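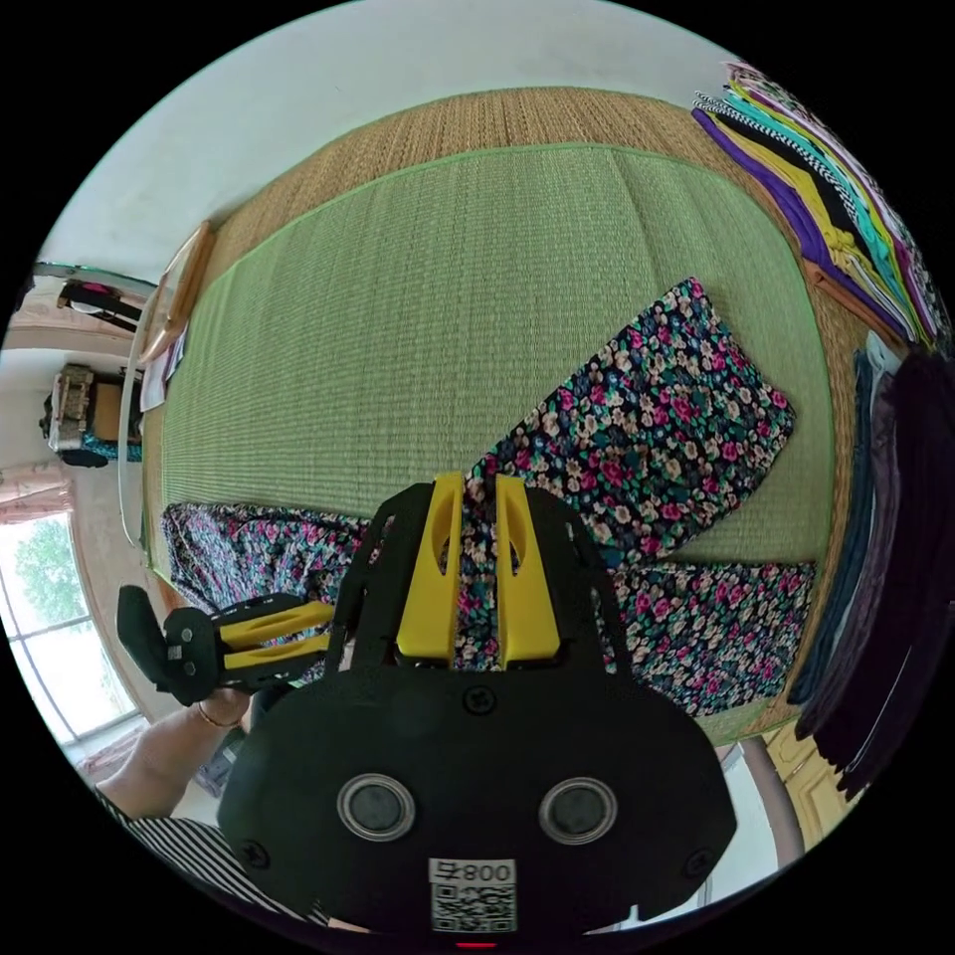
Yellow fingers, green mat, flowery fabric — laundry practice at home.

Hello again! So the grippers have moved out of the workshop and onto the bed, and I'm having far too much fun with them. If you read my March post you'll remember the first pair of fingers, the ones I printed solid and then snapped while picking up a sock. The new ones have a long slot down the middle, and I love them! They flex a little before they grab, so I can pinch one layer of cloth without scooping up the mat as well (most of the time, anyway).

Erasto Ondieki at the Stimstead workshop talked me into the yellow plastic. I wanted black to match the body, but he said I'd lose sight of the tips against dark fabric, and he was so right. Navy cloth with tiny flowers all over it is about the hardest thing I've tried, and I can still find both tips at a glance.

Folding is slow going. A shirt takes me eight moves if I'm careful, and long floppy pieces take a lot more — I keep dragging one corner while I chase the other. My wrist gets tired too, so the next body will be shorter and I'm going to shift the weight back toward the handle. Gaurav Agarwal has offered me his spare bearings for the linkage, which should take out the last bit of wobble.

I've logged more than 136 folds so far and I'd like to reach 1000 before I let a motor anywhere near this. Pillowcases are up next!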